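Module report, second year, Product Service and Repair
Author: Ognjen Hodžić
Subject: Order of access in a desktop tower, and a holding plate for small parts

## 1. Purpose

The report covers the dismantling and reassembly of a used desktop tower as a bench exercise. The question set by the module was narrow: which parts of an ordinary office or home computer can be reached without first removing another part, and how much time is lost to handling small items such as screws, clips and caddies. A second task was to propose a simple aid for the bench and to try it under the same conditions.

The tower came from the stock of returned machines held by Kullwood, who supply the workshop with equipment for teaching. It was chosen for its full interior. Several other towers in the same delivery had lost their graphics cards or drive cages and would have given an easier exercise than the one intended.

## 2. Set-up

All work was carried out on the slatted aluminium table at the end of the workshop. The slats are useful for clamping but have one known drawback, in that a dropped screw runs along a groove and can travel a long way before it is found. The tower was laid on its side with the cover off and the front panel towards the person working.

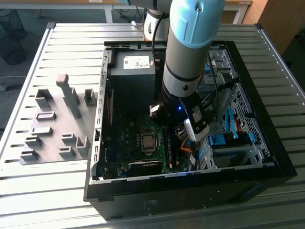 *Page last changed: Oct 31, 2020*

The layout inside is conventional. The power supply sits at the far end of the case, the motherboard below it, and the drive bay cage on the right. The processor socket is in the centre of the board, with its retention frame and a latch lever alongside. The graphics card lies near the bottom edge of the board. Wiring crosses the lower right of the board, and this area caused most of the difficulty described in section 4.

## 3. Method

The parts were divided into three groups before work began.

| Group | Meaning | Parts |
|---|---|---|
| A | Reached directly | Memory, drive caddy |
| B | Reached after moving a cable | Graphics card, data cables |
| C | Reached after removing a part | Motherboard, drive bay cage |

The power supply was left out of the grouping. It was not opened at any stage, and the mains lead was kept in a locked drawer while the case was open.

Each run consisted of taking out the parts in groups A and B, setting them down in order, and putting them back. Group C was done once only, at the end, as the screws holding the board were already worn. A run was stopped if a part needed more than hand pressure. There were 17 runs in total. The first 11 used the bare table and a paper sheet marked with the part names. The remaining six used the holding plate.

Times were taken with a stopwatch from the first touch of the case to the last connector being pushed home. Pauses for looking up connector positions were included, as these are part of the job in normal service work.

## 4. Results on the bare table

Total working time for the first set of runs was 2,751 seconds, a mean of just over 250 seconds per run. The spread was wide. The early runs were slow for the expected reason, but two of the later ones were also slow, and in both cases the cause was a wire lying across the graphics card release.

Three points were noted:

- The drive caddy comes out cleanly but the data cable must be lifted first. If it is left in place it catches on the cage.
- The memory is easy to reach and hard to seat. The hand tends to rest on the wiring while pressing down.
- Screws put down on the table were lost in the grooves in four of the runs. Recovery time was included in the total.

The paper sheet was of little use. It moved whenever a sleeve passed over it, and it did nothing to stop round items from rolling.

## 5. The holding plate

Two designs were drawn. The first, called Aller, was a tray with a raised edge and no divisions. It was dropped at the drawing stage as it solved the rolling but not the order. The second, called Viven, is a flat grey plastic plate with rounded corners and features standing up from its surface. It has hollow square sockets with thin walls for loose items, low tabs that act as stops, and a block with a sloping face.

The plate is laid straight on the ridged metal close to the tower, at whatever angle suits the hand. No fixing was used.

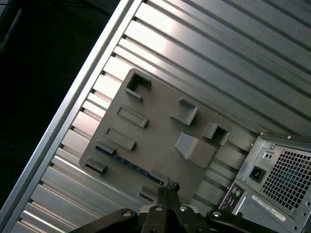
The sockets are filled in the order of removal, starting with the one nearest a corner. On reassembly they are emptied in reverse. The sloped block was meant for resting a memory module with its contacts clear of the surface, but in use the module slid, and from the second run with the plate it was laid between the tabs instead. A later drawing (Rana) gives the slope a lip at its lower end. This version has not been made.

## 6. Results with the plate

No screws were lost in the six runs. The mean time fell, though part of the fall must be put down to practice, and the runs were not arranged in a way that would separate the two effects. A fair test would alternate the two methods or use a second person with no previous runs. Both were considered in September and left out for lack of bench hours.

The plate does not help with the wiring. The slowest of the six runs was slow for the same reason as before — a wire under the graphics card release.

## 7. Remarks

The grouping in section 3 should be changed. The graphics card belongs between B and C, as the wires can only be moved so far before a connector has to be pulled. The drive caddy, placed in A, is properly a B part on account of its cable.

The walls of the sockets are thin and should be made thicker in the next version. One of them flexed when a screw was picked out with pliers. The length of the plate, 80 mm in the drawing, is enough for this exercise but would be short if the board screws were included.

## 8. Further work

1. Make the Rana version and repeat the runs with both methods in turn.
2. Tie back the wiring and measure the graphics card on its own.
3. Try the plate on a smooth bench, where it may need feet.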